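Two-handed simulated robot: right hand drifts open after reset, left one is fine

Posted in Robots and Automation Help by Matěj Oravec

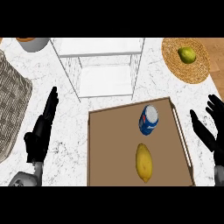
Hello all, and sorry in advance for the length of this. I look after a single simulated cell for our little group at Vatwood. It's a kitchen worktop with a humanoid upper body, two black articulated hands, and a picking job where the things in the cardboard tray (a can and a lemon at the moment) get moved up on to the white shelves behind it. I inherited the setup in February from a colleague who has since moved on, and I've been learning it as I go, which has mostly been great fun!

My trouble is with the start pose. Both hands are meant to come up over the worktop in the same flat shape, fingers together, one either side of the tray. The left does this beautifully. The right comes up with its fingers spread and the thumb turned inwards, and if I leave it for a while before starting a run it seems to spread a bit more. Then the first grasp on the can is a lottery, as the fingers have further to travel than the planner thinks they do.

I've reloaded the scene, put the tray back to its saved position, and copied the left hand's numbers across to the right with the signs flipped. That last one made it worse and I've undone it. The step rate is whatever it was when I got it. Has anyone met this before, and where would you look first?

Stunley

Hi Matěj, what a nice clear write-up. I had very nearly the same thing on ours and lost two evenings to it, so I do sympathise.

Please don't mirror by flipping every sign. On a lot of hand models the finger curl runs the same way on both sides and it's only the sideways spread and the thumb rotation that swap over, so you end up with a hand trying to bend backwards against its stops. Go joint by joint instead. It's dull, but it's a cup of tea's worth of work and you only do it once.

For the drift, I'd have a look at the holding gains on the right hand. Open the settings for both hands side by side and compare them line by line. Ours had 3000 on the left finger joints and a blank on the right, and the blank was being read as a default so soft that the fingers simply wandered off. Once I'd filled it in I saved the pose again, reset 5 times in a row and wrote down the thumb angle each time. They all matched and I've not had to touch it since.

One other thing, do save the reset pose with the arms already up over the worktop. I used to save mine with them hanging down at the sides, and the fingers would get knocked on the way up (we had a basket near the edge as well, and it was forever catching a knuckle).

Herrero

have you tried reinstalling? fixed mine, although mine was a gripper and not a hand so might be no use to you. good luck anyway

Zololari

Stunley is right about the gains, and I'd add one small check before you change anything, if you can bear to wait. Run the reset with the tray moved well out of the way. If the right hand settles properly without it, your fingers or palm may be touching the collision shape of the tray's rim, and that shape is often a good bit bigger than the cardboard you see drawn on the screen. Turn on the collision view and you'll know in a moment. If the hand still opens with the tray gone, then by all means carry on with the gains.

I'd also keep a copy of the settings file as it stands today, with a note in it saying what's wrong. I've gone back to mine more often than I'd like to admit! Do let us know how you get on, and which of the two it was.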